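Home Archive About Subscribe

I make the bed in August the way other people do their taxes, late and with a lot of sighing. My aunt Jolanta could do hers in the time it took the kettle to boil. She also ironed pillowcases, so we were never going to agree on much.

My trouble is the quilt. It's blue, with leaves all over it, and it has a right way around that I only find on the third try. Then there's the bedding under it, which has navy bands and pale stripes. Stripes are a terrible idea. A plain sheet forgives you. A stripe lets everyone know you gave up at the left corner.

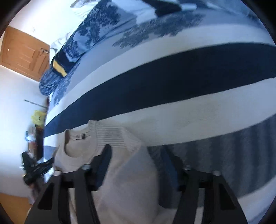
Przemysław says to skip the quilt until October and leave it folded in the closet. He owns one blanket and has 18 opinions about mine. I told him I'd think about it, then slept until 9 with the thing over my head.

Next week, the closet shelf.

© Nokska Notes | Contact | Back to top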